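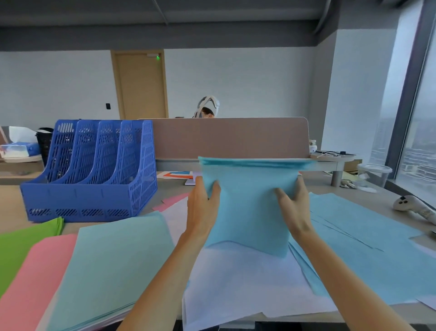 Rullholm opens paper reuse room for schools and community groups

October

Rullholm, the print and stationery supplier, has opened a room at its Prarnirberg premises where surplus coloured paper is sorted, stacked and made ready for free collection by local schools, nurseries and community groups.

The paper consists of offcuts, overruns and discontinued shades from the company's own print work, all of it clean and unprinted. Until this year it was sent for pulping. Under the new arrangement it is separated by colour and size at a row of desks, squared into stacks by hand and wrapped in bundles with a label giving the shade, the weight and the size of the sheets.

Light blue, pink, bright green and white are among the colours available in the first month. Card in heavier weights will be offered from the new year.

More than 80 groups have registered for the service. A trial held over the summer with the Chege family centre supplied 114 bundles, used mainly for display boards, paper folding and holiday craft sessions.

Masaru Shimada, Head of Finishing at Rullholm, said: "Loose sheets are of little use to a teacher if they arrive creased and mixed together. Our finishing staff handle paper all day and know how to bend a stack so that the sheets part, and how to knock it level again. We wanted the paper to leave here in the same condition as anything we sell."

Sorting is carried out by two members of the finishing team, who have been given time for the work within their normal hours. The desks, shelving and file holders were transferred from a former accounts office on the same floor, and no new furniture was bought for the room.

Bundles may be collected on Thursday afternoons between 2 pm and 5 pm. Each group may take up to two bundles of each colour per visit. Groups are asked to register in advance and to bring a strong bag or box. Rullholm regrets that it cannot deliver, and that particular shades cannot be reserved.

Paper that is torn, marked or too small for use will continue to be recycled through Edidis, the company's waste contractor.

Registration forms are available from the Rullholm front desk and on the company's website. Press enquiries should be addressed to the Rullholm communications office at Prarnirberg.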